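Cells drifting apart after 900 cycles, is balancing enough?
14 replies · 3 shares
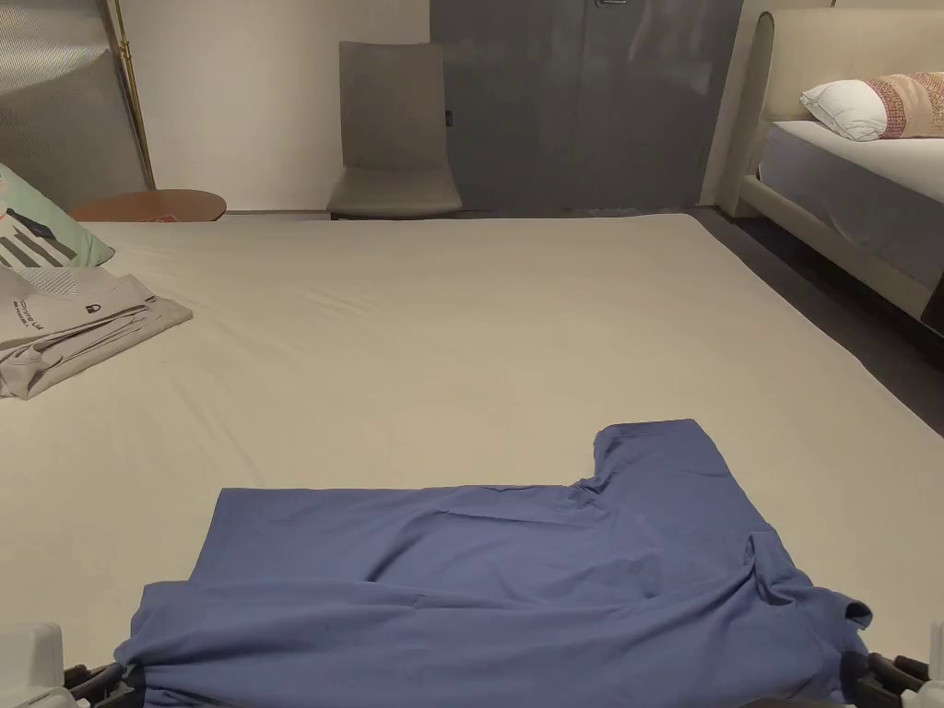
Blue T-shirt on the bed

zbutkiene wrote:
Hello all. I have a home storage pack of 16 LFP cells in series, with a Cikeck management board. It has now done 900 cycles. Since September two of the cells reach the upper limit before the others and the board stops the charge too early. I lose maybe one tenth of the capacity in this way. The seller tells me to leave the pack at high voltage for a long time, and the balancer will correct it. I did this for two nights and the difference became smaller, but after one week it was back. Is it normal ageing, or do I have a bad cell? I would like to understand before I open the box.
Zane Butkienė

Rereo_fan wrote:
Passive balancing on the Cikeck is very weak. Two nights is nothing for a big cell. Leave it for a week and look again.

oldinverter wrote:
I don't agree with a week at high voltage. You will age all sixteen to please two of them. Lower the charge voltage a little, let the balancer begin earlier, and be patient.

Rereo_fan wrote:
If it begins earlier it balances on the flat part of the curve and makes it worse. With LFP you can't see the difference there. This was discussed many times.

oldinverter wrote:
I said a little. I did not say the flat part.

zbutkiene wrote:
Thank you both. At present the balancing starts at 3.40 V. The two cells that go high are numbers 5 and 6. When the pack is nearly empty, these two are not the lowest, number 11 is.

marsh_lane wrote:
That last sentence is the useful one. If 5 and 6 are high at the top and also not low at the bottom, they are probably only at a higher state of charge than the rest. If a cell is high at the top and low at the bottom, it has lost capacity and no balancer will give it back. I would watch number 11. It may have more self-discharge than the others. Can you disconnect the pack for some days and write down the voltages before and after?

zbutkiene wrote:
I can do it when we are away. Must the pack be full for this test?

marsh_lane wrote:
Full is easier, as small differences show better there. Wait a few hours after the charge before the first reading. Disconnect the board's sense wires too, or you measure what the board consumes and not what the cell loses. And use the same meter both times.

kettle_and_co wrote:
Has anybody tried the Fliltero active balancer? They write that it moves charge between cells and "repairs" weak ones. I am thinking of buying it for a similar pack.

Rereo_fan wrote:
I have one. It moves charge, yes. It repairs nothing. The lithium which is lost in the surface layer stays lost.

kettle_and_co wrote:
There is research on cells that heal themselves, with special polymers in the binder or the separator. So the idea is not stupid.

marsh_lane wrote:
The idea is good, but the healing material has to be inside the cell when it is made. A box connected from outside can't add it. My Onuoha pack was sold as good for 1000 cycles and it has passed that with no special box, only moderate charging.

zbutkiene wrote:
Update, 23rd January. I did the test. All cells fell by a few millivolts and number 11 fell much more than the others. So I think marsh_lane was right. I will ask the seller for a replacement cell. Should the new cell be charged to the same level before I put it in?

oldinverter wrote:
Yes, charge it alone with a bench supply to the same voltage as its neighbours, when they are at the top. Take photos of the busbars before you undo anything.

Rereo_fan wrote:
I would still have tried the week.

2 new comments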